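August
From the editor's desk

I gave up my car for the winter, and I have opinions. The lease ran out, the renewal quote came in at 300 a month more than I'd been paying, and the Druscombe bus stops at the end of my street. How hard could it be?

The first fortnight was rough. I missed the 32 twice in one week (it leaves when the driver feels like it, as far as I can tell) and walked home from Morais in the rain with a bag of potatoes. But then I got the hang of it! I downloaded the timetable, bought a decent raincoat and started leaving the house ten minutes early, a thing I have never done in my life.
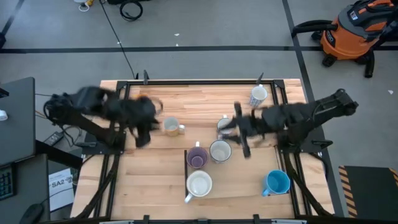
What surprised me most was the reading. I've finished more library books since June than in the whole of last year, and I've got properly hooked on a fat family saga I'd never have started at home. I missed my stop over chapter nine and ended up at the Clirness depot, where a very kind driver let me ride back for free.

The money adds up too. I reckon I'll be roughly 2,000 dollars better off by spring, even counting the odd taxi and one shameful pizza delivery.

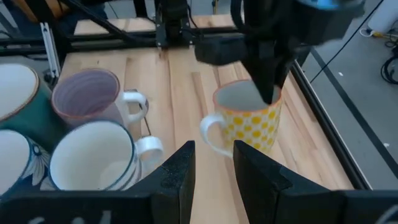

Things I'd tell a new bus person

Sit on the left going into town, the heater on the right is fierce. Keep a spare pair of socks at work. Don't try to bring home a floor lamp on a Saturday – I did, and I apologised to every passenger between Zornaneo Street and the roundabout.
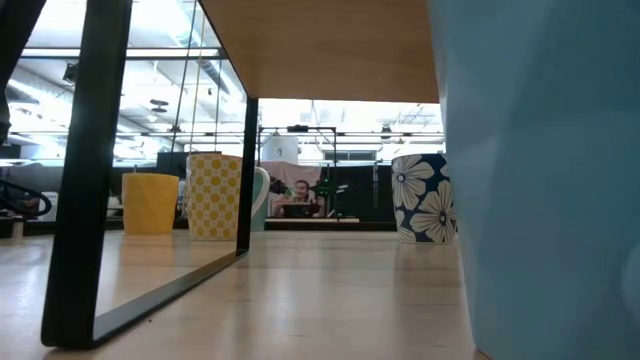

I do miss the beach. There's no bus out that way after four, and my favourite time for a walk is just before dark, so I've been cadging lifts and paying in lemon slice. My neighbours seem happy with the arrangement so far. If anyone's heading out next weekend and has a spare seat, drop me a line. I'll bring the thermos.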